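4.3 Setting the shelf brackets

1. Lay the Hallisden rails flat and check that both have 22 slots.
2. Hook one bracket into the same slot on each rail.
3. Press down until the tab clicks. Do not use a hammer.

Note: Leave 68 mm between the top bracket and the end of the rail.

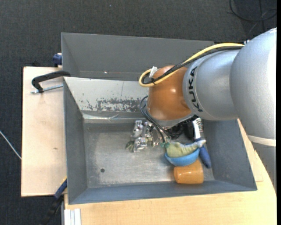 4. Stand the rails against the wall and mark the screw holes.
5. Drill, then fit the screws by hand — tighten them only when both rails are level.

Caution: Check for pipes and wiring before drilling.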